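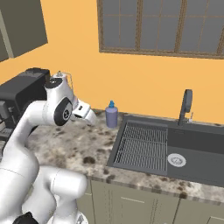
Kitchen counter, simulated render.

Parkenness Clinic Stock Records: README

Weekly stock counts for vaccines and related cold-chain supplies at 16 outpatient clinics in the Parkenness health district. The table was built for work on reorder timing and expiry losses. It holds no patient records.

Maintainer: Apolline Boyer
Current release: July

Contents

stock_weekly.csv: one row per clinic, product and week
orders.csv: one row per order line sent to the district store
fridge_log.csv: daily minimum and maximum temperature by refrigerator
clinics.csv: clinic code, catchment band, number of refrigerators
codes.txt: product codes and reason codes for discarded doses

The series covers 104 weeks. stock_weekly.csv has about 3600 rows. Clinics do not all carry the same products, so the number of rows per week differs between sites.

Main fields in stock_weekly.csv

clinic_id: two-letter code, stable across releases
product: code from codes.txt
doses_open: usable doses at start of week
doses_in: doses received
doses_out: doses given or transferred to another clinic
doses_lost: doses discarded, any reason
reason: main reason for loss, blank if doses_lost is 0
doses_close: usable doses at end of week

Counts are in doses, never vials. Multi-dose vials opened during a session are written off at session end under reason code OV.

Collection

Clinics count on Friday after the last session and enter the result in Preltitura, the district stock system. The export is pulled the following week. Late entries are accepted until the next export; after that the week is left missing and is not filled in from neighboring weeks.

Known problems

Wodton changed refrigerators partway through the first year. The old and new units share an ID in fridge_log.csv and cannot be separated.

Swanson recorded transfers out as losses for several weeks. These rows carry reason code TR. Exclude them before computing a loss rate.

Opening stock does not always equal the previous week's closing stock. Differences under five doses were left as entered. Larger ones were checked with the clinic and corrected where a paper count existed.

Any orders.csv line above 500 doses is a seasonal influenza delivery. Split deliveries appear as separate lines with the same order number.

Temperatures are in degrees Celsius, one decimal place. A blank means no reading was taken.

Not suitable for

Estimating vaccination coverage. doses_out mixes doses given with transfers, and the catchment bands are too wide to serve as a denominator.

Changes in this release

Added codes.txt
Removed duplicate order lines
Renamed doses_waste to doses_lost

Corrections should go to the maintainer with the clinic code, product code and week number.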